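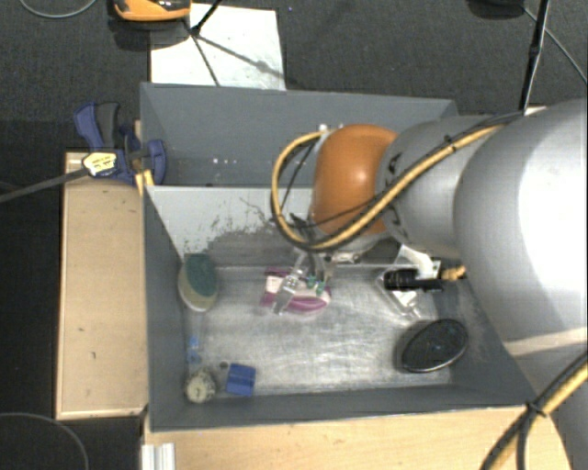

Holzer bypass: are they ever going to start digging?

ridgerunner_51
4 Feb 2020
So the county finally put out the map for the road from Drendell over to Holzer, and I about fell out of my chair (in a good way!). We've been asking for this since my kids were in diapers. It takes 510 acres of nothing much and puts a real road through it, with an exit at the old feed mill. They say July for the first stretch.

marlpit
July of which year, though? I went to the meeting in Trilport and the only thing they had money for was the survey.

ridgerunner_51
They said the state part is signed. I was sitting right there.

Chia-hao Wan
Signed for the bridge, not the road. Page four of the handout. I drive to Trilport every morning and I'd love to be wrong, but nearly 700 households out our way still have one road in, and it floods.

tess_in_drendell
I'm going to be the grump. My aunt's place is on Route 2602 and the map runs right along her back fence. She got a letter giving her 100 dollars for "access." Fix the road we've got first.

marlpit
Raise the low spot by the creek and I'd be happy with that, tbh.

ridgerunner_51
They've patched that low spot every spring I've lived here, and the ambulance still goes the long way. Sorry about your aunt, Tess, that's a lousy letter. Has she called the county?

tess_in_drendell
Twice. Left messages both times.

Chia-hao Wan
Tell her to ask for the right-of-way office, second floor. They picked up when I called.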